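Gripper finger slips on smooth round stuff after the first hour

Asked by Randi Brekke

Hi all! I've got a hand-held gripper with printed fingers that I use for recording pick-up demos (Evby controller, if that matters). It holds fine when I start out, then later in the session anything smooth and round starts sliding down between the fingers. Yesterday I lost 2 in a row and one landed on my foot. The log says the grip closed all the way both times – error 39, then nothing.
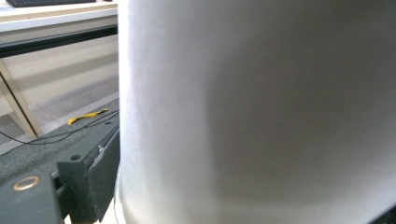
I've retightened the finger screw and swapped the cable, no change. It's fine with boxes, too. Is this a worn finger or is the controller lying to me?

3 answers

Shabani Urio
Had the same thing in March. Mine was the threaded insert creeping out of the plastic, so the finger leaned back a hair under load. Flat things didn't care, but a cylinder only touches along one line and off it goes. Put a straightedge across the finger with the grip closed – if you see daylight, there's your problem. I reset the insert with a soldering iron and it's held for 853 picks so far. And please wear real shoes!

Nassoro Barasa
just add rubber tape

Hamisi Bakilana
Tape hid it for me for a week and then it got worse, so I'd check the insert first. Also, 39 on my Evby was the position sensor losing its zero when it warmed up. Try re-zeroing mid-session and see if it goes away.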